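Lulside Two-Arm Cell: Frequently Asked Questions
Lalent Automation Workshop, Stetdale
Last updated October 10, 2020

Who may use the cell?
Anyone who has completed the bench safety session may book it. Bookings are handled by Corina Gasser. Repairs are assigned by Wanting Li.

How do I start a session?
Check that both table clamps are tight, place each arm in its rest position, and switch on the power supplies. Keep hands clear of the table until both arms report ready.

May I move the blue tape?
No. The tape marks positions used by everyone who books the cell. If a piece is lifting, press it down or report it — please do not replace it by eye.

What should be checked on the wiring?
Look at the red-and-white servo wires and the black cables along both arms before power is applied. A cable should have enough slack for the wrist to turn, and should not lie where the gripper will close. 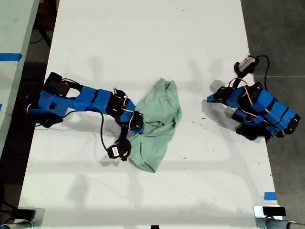 The two arms at the Lulside table, with a crumpled green cloth between them.

A servo has stopped responding. What should I do?
Switch off power to that arm and wait 2 minutes. Reseat the connector at the servo, then restart. If the fault returns, complete form 46 and leave the arm switched off.

Are printed links replaced on a schedule?
Links are inspected every August and replaced when cracked or loose at the screws. Spare links are kept in drawer 19. Please sign for anything taken.

How is the tabletop cleaned?
Use a dry cloth with the power off. Solvents are not permitted near the servos.

Where are faults reported?
At the Mosquera desk, room 67, during opening hours.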